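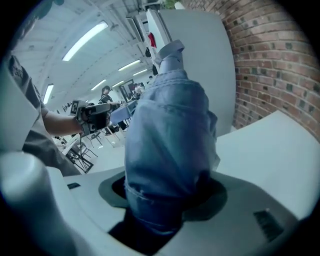
Session 3: How a pageant is scored

Notes for the event history course. Read these before the Sunday seminar and bring the blank score sheet from the course pack.

1. Who runs what

A title contest usually involves two separate bodies. The license holder owns the name and the rules. The host organizer rents the hall, finds the sponsors, sells the tickets and pays for the contestants' rooms and meals. When a host drops out, the license holder can move the contest, postpone it or cancel it. Past records often mix up the two, so check which one a source is talking about.

Our case for this term is the Skallari contest, held under license by Holtar. The host in the years we are studying was Ní Mhurchú, a hotel company with a ballroom that seated 1000.

2. The preliminary round

Contestants met the judges in private before the public show. Each judge gave a mark out of 50, and the marks were added together without discussion. Finbarr Ní Chonaill, who chaired the panel, kept the sheets in sealed envelopes until the final. The audience never saw these marks, which explains why newspaper reports of the early favorites are often wrong.

Points to note:
- Interview and evening wear were marked on the same sheet.
- A judge who missed an interview could not mark that contestant at all.
- National costume had its own prize and did not count toward the title.

3. The final

The semifinalists were read out in no set order. Some papers printed the names in the order they were called and readers took this for a ranking. It was not one. Only the last three places were ranked, and the runners-up were announced before the winner.

Marks from the preliminary round were dropped once the semifinalists were known - everyone started again from zero. Senan Ó Néill's study of the Skaltov contest describes a different system, where the first marks were carried forward. Compare the two and think about which one favors a contestant who does well in interview but poorly on stage.
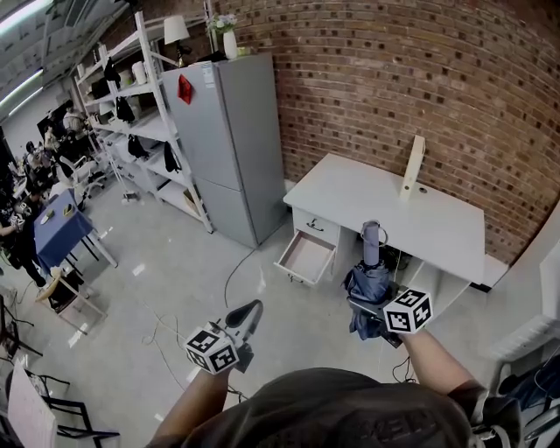
Two hand-held grippers and a folded navy-blue umbrella, with a white desk behind.

4. Ties and replacements

A tie for the title was settled by the chair's vote. Ties lower down were left alone, and both contestants were listed at the same place. If a winner resigned, the first runner-up was offered the title, but she could refuse it. Lists made years later sometimes show the replacement as the original winner, so look for a program or a report from the night itself.

5. For the seminar

Fill in the blank sheet using the marks in the course pack, first under the Skallari rules and then under the Skaltov rules. Write down any contestant whose place changes. Keep your working, as we will use the same figures in the next session on host contracts.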